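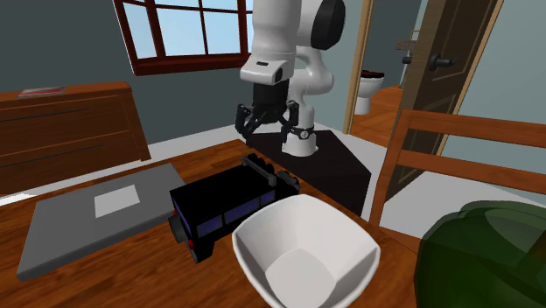

Render at reset, side camera. Truck on its side, bowl directly in front of it and partly overlapping.

2025-10-24, planner notebook, Kanside sim

Picking up the grasp proposal problem again. Task is the usual one: truck into bowl. Layout is one of the Bukska room set, drawn by the randomiser with object orientations unlocked. With orientations locked the truck always starts on its wheels and the planner has no trouble with it. Unlocked, it can start on its side, and the proposals go bad.

Symptom. Proposal stage returns plenty of candidates. Almost all are thrown out by the collision check. The few that survive pinch the truck near one end, and the lift check then rejects those for torque about the grasp axis. Planner reports "no feasible grasp", the executive retries with a new seed, same result, and so on until the retry limit. 214 resets logged overnight with the truck on its side, and only 14 of them gave a plan that passed every stage.

First suspicion was the bowl. It is close enough that any finger coming down on the near side of the truck has to go past the rim. Moved the bowl away by editing the scene file, left all else as it was, reran the same seeds. A few more candidates survived but not many. So the bowl matters a bit and is not the main cause.

Second suspicion was the collision mesh, and this one was right. The visual mesh for the truck has the wheels and the long bar near them as separate parts. The collision mesh is a convex decomposition made when the asset was imported, with the hull count limited to 2. One hull takes the body. The other takes all the wheels and the bar together, so the space between the wheels is solid as far as the checker is concerned. With the truck upright this does no harm, as the solid part is underneath. On its side it faces the arm, which is where we want to put a finger.

Checked by drawing the hulls over the visual mesh in the Plorholm viewer. The gap between the wheels is filled in completely. Should have looked there first. Note for anyone doing the same: the viewer shows the visual mesh by default and the hull layer has to be turned on per asset. The global switch only affects fixtures.

Fix tried: re-ran the decomposition with a higher hull limit and a lower concavity threshold. The wheels now come out as their own hulls and the gap is open. Import time for the asset went up, no complaint there as it is done once. Contact stepping is slower with the truck resting on the table, visible in the step timer but well inside budget.

Side effect, not so good. With more hulls the truck rocks slightly at rest. Contact points jump between neighbouring hulls and the pose never settles under the velocity threshold, so the reset routine waits out its full timeout before handing over. Raised the angular damping on the truck only. It settles now. I do not much like this as a permanent answer because damping also changes how it behaves when dropped into the bowl. Better option is probably to merge coplanar faces across hulls at import. Written up as a ticket against the Friesen importer.

Proposal sampling. Separate fault found along the way. The sampler takes its approach direction from the object frame when the asset has a "preferred up" tag, and the truck has one. So for a truck on its side, a good share of the samples approach horizontally along the table, and these were always going to fail. Changed it to use world up, with the cone half-angle left alone, and to treat the tag as a tie-break in scoring only. The bowl also carries the tag. Reran the bowl regression, no change in results, as expected for something that is never spawned tipped over.

Perception side. Ran the same resets with estimated pose in place of ground truth to see whether the fix holds. Mostly it does. Remaining failures are of 3 types:

a) Yaw flipped end for end. The row of windows looks much the same from either end and the estimator seems to lean on it. The red tail light should break the symmetry but it covers very few pixels at the current resolution. Does not hurt the grasp much, does hurt the place pose.

b) Bowl and truck masks bleeding into each other where they overlap in the image. Worst from the side camera. The estimated bowl centre is then pulled towards the truck and the place target lands near the rim.

c) Flat grey slab on the left of the table segmented as two objects, the slab itself and the white patch on top of it. The planner then carries an extra obstacle. Harmless today, as the arm has no reason to go over there, but it will matter once we start drawing distractors closer to the target.

For (b) I tried taking the mask from depth edges only. Cleaner boundary at the truck, worse at the inside of the bowl, where the bright wall and the shaded ones were not the trouble in the first place. Reverted. Ulises Carhuamaca suggests running the bowl estimate a second time after the truck has been lifted, before committing to a place pose. That costs one more inference call per attempt and needs no retraining. Will try it next, seems the cheapest thing on the list.

Control. Nothing changed. Gripper starts open above the pedestal as set in the home pose. One thing seen in the joint log: the first segment out of home goes close to the wrist limit when the target is at the near edge of the table. The time parameterisation slows right down there and the segment takes nearly twice as long as the others. The home pose dates from March, when the table was further back. Candidate for a change, but it invalidates the stored warm starts, so not in the same commit as the mesh work.

State at end of session:

Truck collision mesh: new decomposition on branch, old one kept under the previous asset version.
Sampler: world-up change merged.
Damping override: on branch only, marked temporary in the asset config.
Overnight run: queued with the same seeds as last night, ground truth pose, bowl back in its original position.

Open:

Is the lift check too strict? It uses a fixed friction value for all assets and the truck is light. Some of the end-pinch grasps it threw out might be perfectly usable. Need to execute a batch of rejected ones with the check off and log slip.

Retry logic. A new seed does not help when the failure comes from geometry. The executive should read the rejection reason before it retries, and at present that field is dropped in the message conversion. Small change, touches two packages.

Check the other vehicle assets for the same hull limit. The import script sets it by folder, so I expect all of them have it.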